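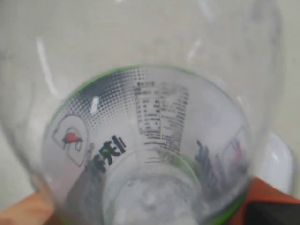
Adapting the Stokiner Comics for Television: How Readers and Non-Readers Followed the First Season

Project report, Media and Popular Culture

Last updated: August

1. Background

Stokiner began as a black and white comic from Arkside, a small publisher. It follows a retired safecracker who is pulled back into work by the city that once jailed her. The comic ran for 88 issues. Praltura, a streaming service, released a first season of 13 episodes based on the early part of the run.

I chose this series for two reasons. I had read the comic before the show came out, and the show changes the order of events a lot. In the comic, the main character's prison years are told in one block near the start. In the show they are spread over the whole season as flashbacks. I wanted to find out if this made the story harder to follow for people who had not read the comic.

2. Question

Do viewers who know the comic understand the season's timeline better than viewers who do not? A second question was whether either group enjoyed the show more. This was added after the proposal was approved and I did less with it.

3. Method

I wrote an online survey and posted it in two places: a fan forum for the comic and a general television board. It was open for two weeks and closed on a Thursday. People had to confirm that they had finished the season. I received 900 usable responses. Responses were removed if the person stopped before the timeline section or gave the same answer to every item.

The timeline section listed key events from the season and asked people to put them in the order in which they happened in the story, as opposed to the order shown on screen. Each answer was scored against a list I made from the scripts' on-screen dates and from dialogue. Two events have no clear date. I left those out of the scoring, although they stayed in the survey.

People also rated their enjoyment from 1 to 5 and could write comments. I read all the comments and sorted them by topic. I did this alone, so there was no second reader to check my sorting.

4. Results

Readers of the comic scored higher on the timeline section. The gap was large for events in the first half of the season and small for events in the second half. By the finale the two groups were close to even.

The event most people got wrong was the Beltrán warehouse fire. In the comic it happens before the trial. The show moves it to after the trial and gives the date only once, on a newspaper in the background of a shot. Many readers placed it where the comic has it, which was scored as wrong. This was the one event where non-readers did better.

Enjoyment was almost the same in both groups. Readers were more likely to give either the top or the bottom score. Non-readers mostly gave a 3 or a 4.

The most common topic in the comments was the flashbacks. Non-readers often wrote that they were confused early on but did not mind it. Readers were more concerned with the missing narration. The comic has captions in the main character's voice on nearly every page and the show drops them completely. Several people said the flashbacks were there to do the same job. I had not thought of this when I wrote the survey and there was no item about it.

5. Problems

The fan forum is active and its members know the material very well, so my reader group is probably more expert than most people who have read the comic. I did not ask how much of it they had read. Someone who had finished the first volume and someone who had read the whole run were counted the same way.

I also did not ask how fast people watched. Praltura released all the episodes at once. A person who watched the season over a weekend may remember the order better than a person who took a month.

The warehouse fire item should have been tested on a few people first. Some comments show that people thought I was asking about the comic.

6. What I would do next

I would split readers by how much of the comic they had read and add an item on viewing speed. I would also like to repeat the survey for the second season, which is expected to cover the trial appeal. That part of the comic is told in straight order, and it would make a useful comparison if the show keeps it that way.

The survey text and the scoring list are in the appendix. Comments are included without usernames.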